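3.2 Ageing of the varnish layers

What surprised and delighted us most in the Bitach panels was how much the varnish had to tell. We had expected a single late coat, put on when the portraits were moved out of the family house at Enon. Under ultraviolet light the surfaces broke up into patches of green and dull blue, and the cross-sections then showed up to 8 separate layers on one panel, some of them thinner than the dirt trapped between them. Cleaning tests were kept to the outer margins, where the frame rebate had protected the paint.

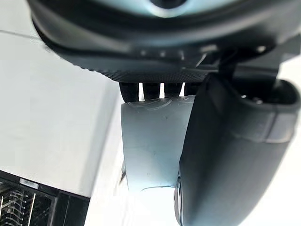

The lowest coat is a soft natural resin, and it lies over paint that had already begun to crack. In other words, the portraits hung unvarnished for a good while, and the painter's colours first met the world much cooler than we see them now! The sitter's grey shawl in the Zieliński portrait, long listed in the Numance inventory as brown, is a lovely case in point. We took 40 samples in all, most from old losses, and the same order of layers came up again and again across the group.

Figure 4. Kitchen sink and worktop.

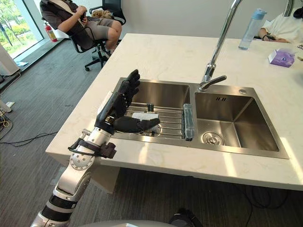 3.3 Pigments and ground

The ground is chalk in animal glue, laid on in two coats and scraped rather unevenly. At 300 times magnification the upper coat contains scattered grains of charcoal, which we take to be left over from the underdrawing. Lead white is present throughout the flesh. The blues are more exciting: smalt in the backgrounds, badly faded, with a little azurite saved for the cuffs and ribbons (see Section 4 for the full table of results).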